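Group project report: why the shelf tidying arm stalled

Written by Jacqueline Lebrun, with test notes from Hamisi Rugemalira

What we were asked to find out

Our group took over the Zirano arm after the second stall in the practice shop. Last year's report put both stalls down to "gripper wear" and recommended new finger pads. New pads were fitted. The arm stalled again. We were asked to say why, and whether the arm should go back into use while other students are working at the next bay.

I should say early on that I did not believe the wear story when we started, and I have tried to keep that from running the whole report. Hamisi thought it was at least possible, so he did the pad checks and I did the logs.

What happened

The arm's job is to take small boxed goods that have been left in a heap and put them back in rows. In the third stall it closed on a box, began to lift, stopped halfway and held there with the motor still pushing. The fault light did not come on. Pascal Boyer was at the next bay and hit the stop button after he heard the motor whine. The log shows 5 seconds between the motor reaching its current limit and the stop. In that time the software recorded the lift as "in progress", so as far as the controller was concerned all was well.

A stall of 5 seconds does not sound like much. The wrist joint was warm enough afterwards that Hamisi took his hand away from it, and the box was crushed flat on one side. If it had been a finger the report would be a different one.

What the old report said

The wear explanation rests on one photograph of a scratched pad and a line from the Gilbert handbook, which says pads should be looked at after 2000 grips. The counter read 1084 at the first stall. We asked Bernadette Huet, who signed off the old report, whether anyone had measured the pads. They had not. Hamisi measured the pads that were taken off and could find no difference in thickness that our gauge would show. They are scratched, I agree, but a scratched pad would let a box slip, and in all three cases the box was held too well.

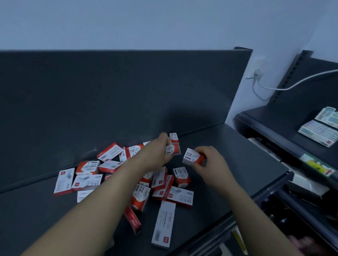 Our own view is that the arm stalled on jammed boxes, and that the software has no idea what a jammed box is. The planner picks the box it can see best and assumes it is free to come straight up. Paper clips and staples make a good test of that assumption, with white and red boxes tipped on their sides, leaning on each other and lying partly under their neighbours. A person working in the heap can use one hand to lift a box clear while the other is busy with a different one. The arm has one gripper and one idea. If a corner is caught, it pulls harder until it reaches its limit, and then it stays there.

What we tried

We set up heaps by hand and let the arm work with the current limit turned down and the guard closed. When the boxes were spread out with gaps we could not make it stall. When we wedged one box under another against the back panel it stalled on the first attempt. We swapped the new pads for the old ones and it stalled in the same place, which for me settles the question of the pads. Pascal Royer pointed out that we were choosing the heaps ourselves and could make it fail whenever we liked. He is right, and a fairer test would use heaps made by somebody who does not know what we are looking for. We ran out of bench time.

We also looked at the Jitden add-on, which is meant to spot boxes lying under other boxes. It did well on the sample pictures that came with it. On our shelf it marked the red ends as separate boxes, so I would not rely on it yet.

What should change

The lift needs a time limit as well as a current limit, and reaching either one should open the gripper and turn on the fault light. At present neither does. The stop button should be moved to the front of the bay, as Pascal Boyer had to lean across the guard to reach it.

Until that is done we recommend the arm is run only with the guard closed and the next bay clear. The old report should also be corrected, as it still tells people to buy pads.

Pad measurements and the three log extracts are in the project folder. The log for the first stall is missing its opening lines and we could not recover them.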